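Vurka 40 Countertop Dish Rack – Long-Term Review
August 6, 2018

The Vurka 40 is a two-tier dish rack sold for kitchens without a dishwasher. It has been in daily use here since June, replacing a single-tier Bellovstead that rusted at the welds. Purchased at retail from Dridevdale Kitchen Supply.

Construction

The frame is coated steel wire on four molded feet. Upper and lower tiers join with a slide lock on each side. The locks are stiff out of the box and loosen after a week of use. There is no play in the upper tier when it is loaded evenly. Loaded on one side only, it leans enough to notice.

Empty weight on a kitchen scale is 1,092 grams without the drip tray and utensil cup. The coating is intact everywhere except one spot under the left slide lock, where metal rubs on metal. No rust there yet.

Drainage

The tray slopes toward a spout that can face either short side. The slope is shallow. On a level counter, 691 ml of water poured in at the high end drained down to a thin film, which had to be wiped out. A folded dishcloth under the back feet fixes this. The Bellovstead had a steeper tray and needed no help.

The spout overhangs the sink edge by 6 cm. That clears a drop-in sink rim but is marginal on an undermount sink with a wide counter lip. Measure before ordering.

Plate slots

Slot spacing is the weak point. Flat dinner plates stand upright and dry in good time. Plates with a raised rim rest against each other at the top, and water stays in the contact area. Using every other slot solves it and halves the capacity. Deep pasta bowls do not fit the slots at all and have to go on the upper tier, which is meant for glasses. 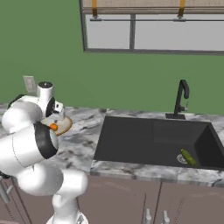
A beige plate with a slightly raised rim, tilted partly toward the sink.

Cleaning

The tray comes out without unloading the lower tier – a real convenience in hard-water areas, where scale builds up at the spout. White vinegar removes it. The utensil cup has a fixed bottom with small holes that clog, and a bottle brush does not reach the corners.

Alternatives

The Nwachukwu folding rack costs less and stores flat, but it has one tier and no spout. For a household of two, it is enough.

Verdict

Recommended for flat plates and plenty of glassware. Anyone with rimmed stoneware should look for wider slots. Replacement feet and trays are sold separately – the utensil cup is not.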